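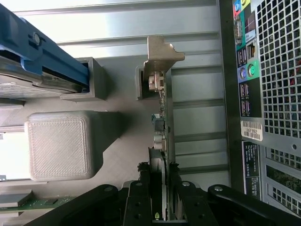

# Draltus, With the Lid Off

Draltus is a desktop workstation that spent most of its working life under a desk at Rathnayake, the print shop, where it rendered banners and kept one person's ankles warm. When the shop moved, it was offered to anybody who would carry it down the stairs. I carried it down the stairs. It is heavier than it has any right to be.

This page is the inside of it, for the people who asked, and also for Shoshana Calloway, who didn't ask but is getting the link anyway. Notes run in the order I felt like writing them. If you want the version with part numbers, there's a spreadsheet, and you have my sympathy.

**The expansion card**

Cards in this machine stand on edge with their metal brackets at one end, and the bracket is a fussy little piece of metalwork, all steps and notches. Every notch is there to catch on something. Hold the card by its edges, keep it straight, and resist the urge to wiggle. I've been told for years that a gentle wiggle is fine. The people who say so own a lot of dead cards.

The tall parts along the edge (the capacitors, the connectors) are not handles, although they look a lot like handles at the end of a long evening.

**The blue bits**

Somebody in a design office decided that blue would mean "you may touch this," and I'd like to shake that person's hand. The hard drive sits in a blue plastic caddy, with rails that hug the drive, and once you know the rule you can get surprisingly far without the manual. Gray plastic means "this also comes off, but you'll have to work out how."

Our drive held 350 banner files, of which 30 were called "final." Florian Renaud, who used to run the big printer at the shop, looked through the list with the face of a man reading his own diary. He kept two and asked me to wipe the rest.

**The ribbed stuff**

There's a lot of pale, grooved surface in my memory of this job, and what I mainly remember is the glare. Put a lamp anywhere near it and every groove lights up. I moved the lamp four times. Then I moved the chair. Then I made tea, which helped more than either.

Small screws also like a grooved surface. They roll into a channel, line up neatly, and become invisible. My advice is a dish with a lid. Nazma Liyanage uses a muffin tin, one cup for each kind of screw, and I've stopped making fun of it now that I've had to borrow it.

**The gray plastic**
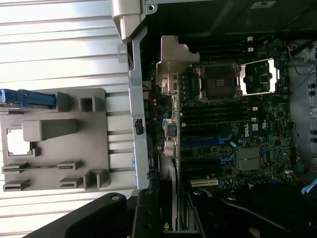 I've come to respect the molded gray pieces in these cases, in the way you respect a goose. They have bosses and windows and slotted tabs all over them, and each of those was put there by someone who knew exactly what it was for and then left the company. You press one tab, and a different corner lifts. You press both, and nothing lifts. You go off to answer the door, and when you come back you try exactly the same thing and it comes away in your hand.

None of ours broke. I'm writing that down while it's still true.

**The board**

With the case on its side the motherboard is much easier to get along with. You aren't reaching around corners, and anything you drop will at least be dropped somewhere you can see it. Ours is dark green and packed with small parts, like a town seen from a plane, if the town had been planned by someone who hated parks.

A few things about the processor socket:

- Keep your sleeves out of it.
- Keep your coffee out of the room, or at least on the other table.
- The metal load plate is springier than you expect the first time, and exactly as springy as you fear every time after that.
- If you think you should blow on it, you shouldn't.

Shiuli Wijesinghe has offered us a cooler out of her spare parts box. She says it'll handle up to 80 watts, and she says it with great confidence about a thing she found under a bag of cable ties. We'll see.

**The sheet metal**

Very sturdy, very square, with edges finished by someone who never had to put a hand in there. Wear the thin gloves. I don't wear the thin gloves, and I have a collection of small bandages.

**What's next**

The plan is to get Draltus running again by February and hand it over to Hashini Chowdhury, who wants to scan her grandmother's recipe cards and doesn't care what's inside the box as long as it's quiet. It has never been quiet. I've told her this. She has a cupboard picked out for it with a door that closes.

Still on the list: fresh thermal paste, a power cord that isn't held together by optimism, and a drive with no banners on it. Also the 26 screws now sitting in Nazma's muffin tin, sorted beautifully, with a piece of tape on every cup. She would like the tin back before she bakes again.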